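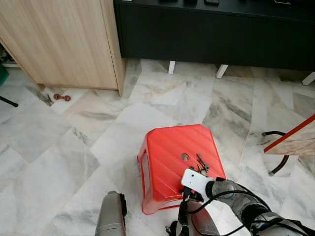

Keys on the red step stool, right-hand end.

Ticket: Boiler pressure dropping overnight, upstairs radiators lukewarm
Opened by: Rakiya Abubakar
Property: Usenier, ground and first floor
Status: Closed

Rakiya, first entry
Hi all, me again. The boiler was showing a low pressure warning when I came down at half six this morning and the heating hadn't come on. I topped it up with the filling loop like Botond showed me last winter and it fired up straight away, lovely. But by bedtime the needle had sunk again and the two radiators upstairs never got past lukewarm. Downstairs is toasty! I've bled both of the upstairs ones and got a good long hiss out of the back bedroom, then water. I've looked under the boiler and there's no drip that I can find, and the kitchen ceiling is dry.

Botond Szilágyi, reply
Thanks Rakiya. Bleeding the radiators will knock the pressure down by itself, so I wouldn't read too much into today. Can you top it up once more, leave it alone, and write down the gauge last thing at night and first thing in the morning? Have a look at the little copper pipe that comes out through the wall by the bins too. If that's dripping, it's the relief valve.

Rakiya, second entry
Did as I was told. It was 1.4 at night with everything cold and 0.8 in the morning, so it's definitely going somewhere. The copper pipe by the bins is bone dry. I tied a freezer bag over the end with an elastic band (a tip off my brother) and there wasn't a drop in it at breakfast.

I also went round every radiator valve with a bit of kitchen roll, which took ages as half of them are behind furniture. All dry except the one on the landing, where the paper came away with a greenish smudge. It's on the side with the plain white cap, not the side with the numbers. There's a crusty ring round the nut and the carpet underneath feels stiff. I'd hoovered round that a hundred times and never clocked it.

Botond, reply
That'll be your leak, or one of them. Green crust means it has been weeping for a good while. A slow one often dries off on the warm pipe before it ever makes a puddle. Please don't tighten it yourself, those old nuts can shear. I've asked Jailson to come out. Put a tub under it for now and keep topping up when it goes under 1.

Jailson Guimarães, visit notes
Gland nut on the landing lockshield was loose and the packing had gone hard. Drained down the upstairs, fitted a new valve, refilled with inhibitor. Water came out very black, so I took the back bedroom radiator off and flushed it in the garden. Plenty of sludge in the bottom, which would explain lukewarm. Rebalanced both floors afterwards - the downstairs ones were wide open and hogging the flow. Gauge left at 1.5 cold. Invoice is 188 for labour and parts, sent to Yetunde.

Rakiya, third entry
What a difference! The back bedroom is hot right to the bottom and I've had to turn it down. Gauge was 1.5 last night and 1.5 this morning. The front bedroom is slower to warm up than the back, maybe 5 minutes behind, but it gets there. One small grumble, the pipes tick like mad when the heating first comes on. Is that normal?

Botond, reply
Ticking is the pipes rubbing on the joists as they warm up. It's harmless, though Jailson can put some felt in next time he has the boards up. I'll leave this open another week in case the needle moves.

Rakiya, fourth entry
Still 1.5. Freezer bag has come off the copper pipe and the tub is back under the sink. Happy for you to close it, and please tell Yetunde the landing carpet has cleaned up fine so there's no need to price a new one.

Closed by Botond Szilágyi.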